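The postcard came on a Tuesday, addressed to me or Current Resident. Divia and a company called Ledby had settled a class action over "service fees," and I might be owed money.

I've been skeptical of these since the last one paid me in coupons. But I read the whole notice this time, all 45 pages of it, and I have questions.

The fund sounds big until you get to page 31, where the lawyers' share comes out first. Then the claims administrator gets paid. Then everybody who filed splits the rest, and the notice won't say how many people that is. My neighbor across the hall thinks we'll see $400. I think we'll see lunch.

To get the higher payment you need receipts. Who keeps receipts for a $3 fee from four years ago? I found one, in a drawer in Toft, where my old tax stuff lives. The rest are gone.

And by filing, you give up the right to sue on your own. Fine, I wasn't going to. Still, that's worth something to Divia, and I'd like to know what they think it's worth.
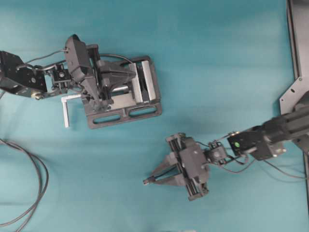
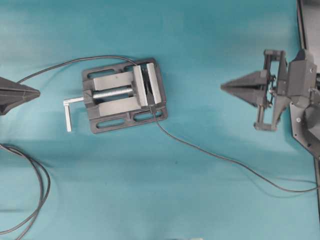 A vise on teal, second one.

I called the toll-free number with my receipt question and got a recording that told me to read the notice. The website has a form for questions too. It allows 400 characters and mine was longer.

I filed anyway. Claim number ends in 1,739 if you ignore the zeros. The hearing is in May, and I expect it to be postponed.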